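Revised working rules for the two-arm cell

Version 3 of the cell rules takes effect in May and replaces the sheet taped inside the cabinet door. Most of the text is unchanged. The sections on marker placement, low-clearance moves and wrist camera checks were rewritten after the spring review, and anyone with a booking on the cell should read those three before the next session.

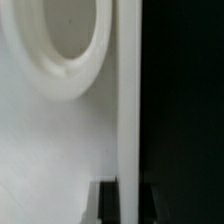 Temar Automation Group, Shared Cells and Fixtures

Wrist camera check (section 2). Before the first program of a session, jog to the check pose and save one frame from the wrist camera. Compare it with the reference frame stored for that fixture. Operators look for specks on white surfaces, blown-out areas near the edges, and loss of detail in the dark part of the view. A speck that stays at the same pixel position when the wrist moves is on the lens cover. A speck that moves with the part is on the part. Wipe whichever one it is and save a second frame. Exposure stays locked between the check and the end of the run. White fixtures against a black table give the auto setting a wide range to hunt over, and the logs from last year show it doing so in the middle of approach moves.

Fiducial markers (section 4). Every loose block, plate and tray that a program locates by vision carries its own printed marker, and no marker ID is used twice inside the rails. Print on matte stock only. The white border around the code is part of the marker and may not be trimmed. Replace a marker when a corner lifts or the print is scratched, then rerun the pose check before moving the arm under program control. Markers on a tray wall must face the fixed camera at the start of the run. Ladi Uzor keeps the ID list, and new numbers come from him.

Low-clearance moves (section 5). Any move that takes the fingertips below the top of a tray wall is now classed as low clearance. The limits are:

Approach vertically from at least 45 mm above the tray floor.
Tool speed no higher than 9 percent of the programmed maximum until the fingers are clear of the wall again.
Force stop enabled and tested in the same session.
The second arm parked or held, with its hold state confirmed on the pendant.
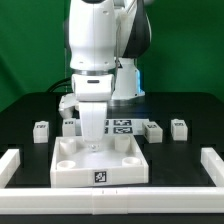
Gripper fingers lowered into the square tray, with marked blocks and the marker plate behind.

The vertical approach rule drew the most comments. Grigore Furtună asked for an exception for angled grasps next to corner posts, where a straight descent can leave too little room for the fingers to open. The exception was granted on two conditions: the vertical leg comes first, and the tilt is applied as a separate move with its own speed limit. Programs that blend the two will be rejected at review.

Rails and reach (section 6). The rails mark the limit of the fixture area. They are not a guard and will not stop an arm. Check the seams by hand at the start of a session and reseat any segment that has shifted.

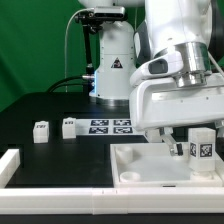 Nothing may be stored on or against the rails, and cables run behind the arms, outside the programmed reach of both. If a cable has to be moved for a test, its new route goes in the log before power is restored.

Both arms share one stop circuit. Pressing either stop button halts both, and the restart procedure has to be carried out for each arm separately. Dorothy Fothergill has rewritten the restart card in shorter steps; the old card should be discarded.

Log entries now need the fixture name, the program revision and the check frame number. Of the 63 entries sampled in the review, 9 lacked a program revision, which made them useless for tracing a fault. Questions on sections 2 and 4 go to Ladi Uzor, everything else to Elie Obeidat.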